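Open day at the Plonard teaching lab, Povden
2026-09-16

Got there late, parking in Povden is what it is. Missed the welcome talk and most of the coffee. Quick notes before I forget it all.

Plonard has one floor of the old Oakley building. Badge, sign the sheet, up the stairs. The group I got put in had 7 people, mostly from small shops like ours, one guy from a school district. Our guide was Gebhard Schnyder, talks fast, which suited me.

First stop was the part I came for. Teaching a robot a job by hand. You take hold of the arm, walk it through the move, let go, and the thing has a recording. Sounds easy. The arm is lighter than I expected but my first try was all wobble, and Schnyder said wobble goes into the recording like everything else. So you do it again, slower. And again.

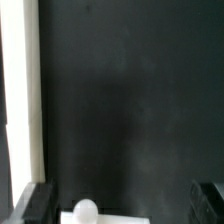 They want lots of tries, all a bit different. Start from the left, start from higher up, come in at a bad angle and fix it. I would of thought you'd want the same clean move every time. No. A clean move only teaches the clean case, his words.

One job had 243 recordings so far. A trainee did 34 of those in a morning and then went to lunch with a sore shoulder. They keep the bad ones too, in a separate folder, labeled.

Second stop, remote control. Same kind of job but you sit off to the side with a hand controller and look at the camera views. Parts in this setup carry printed square markers, black and white, so software can work out where each part is. 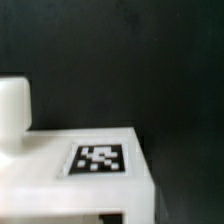

Depth is the hard bit. On a screen I kept stopping short, or thinking I was closer then I was. The wrist view helps for the last inch, the fixed view helps for everything before that. Schnyder flips between them without seeming to think about it. I had to stop dead every time I looked over.

The software is called Grimum, their own. Plain looking. Start, stop, keep, throw away. Liked that. Our own stuff has about nine menus too many.

Asked what a new person needs before they're useful. He said 2 days, mostly spent learning to go slow and to not correct every tiny thing.
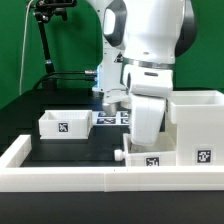
Somebody at the back asked, which is better for a beginner, by hand or by remote?

By hand, for the first few days. You feel the contact through the arm so you learn what a decent approach is like, then you move to the controller and already know what you're after.

Didn't get to the third stop, had to run for a call. Price list is supposed to come by email. Will post it when I have it, and the slides if they let me. If anyone from our group got notes on the safety part send them over please, I only wrote down "key switch" and an arrow.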